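Filed under: Out and About, Student Robotics

I drove out to the Lavcombe campus in April for the robotics open day, mostly because my friend Elspeth Baxter has been on at me to come ever since she started teaching the evening class there. I got lost on the way in (the parking is behind the Dunbar building, follow the bikes) and still walked through the door with coffee in hand by ten!

The student project is called Ganura, and it's a two-armed robot learning to sort play food onto plates. Banana, watermelon, avocado, a plate for each. I figured I'd give it five minutes and then go find the drone club, and I ended up pulling over a stool.
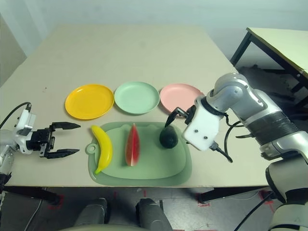

How long is the class?
It runs 30 weeks, one evening a week, and the sorting project takes up the second half.

Rory Rankin, one of the second-year students, talked me through their training runs, and wow, the patience these kids have. They've logged 3,051 attempts, every one of them written up with a note on what went wrong. He let me scroll through the notes and my favorite just said "banana, again." The curve gives them fits, apparently, and if the fingers close too near the end the whole thing swings around. The avocado has its own page of complaints for rolling.

I asked what they were aiming for and he said all three pieces plated with no help, in any order, wherever you happen to put them down on the green mat. The other team at Groltitz is working on the same task, so there's a friendly rivalry going, and I got the feeling the friendly part depends on who you ask. 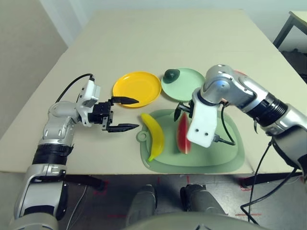
Do students need to know how to code before they join?
Most of them start with none, and the first few weeks are spent on the basics before anyone works with the arms.

Elspeth's half of the room was all about the write-up. Each student keeps a notebook and she grades those harder than the robot work, which caused some groaning while I was standing there. She wants them to change one thing at a time and put down what they expected before they run it. I flipped through a couple and they were great, full of arrows and crossed-out angles and one very good drawing of a melon.

There's a showcase at the end of the course where the teams have to plate the food in front of an audience. Rory is already nervous about it. I told him I'd be nervous too, and then he showed me how the scoring works (points for the right plate, points off for touching anything else) and I got properly into it and started asking annoying questions about what counts as touching.

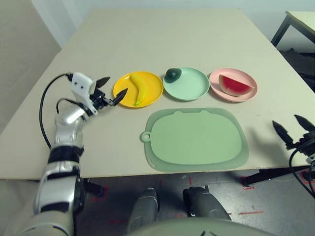 Banana on yellow, avocado on mint, watermelon on pink.

I did make it to the drone club in the end, with ten minutes left, and they were packing up. Next time I'll start there. If you want to go, wear comfy shoes, the robotics room is up two flights and the elevator was out, and try the cinnamon rolls in the lobby before the lunch crowd gets to them.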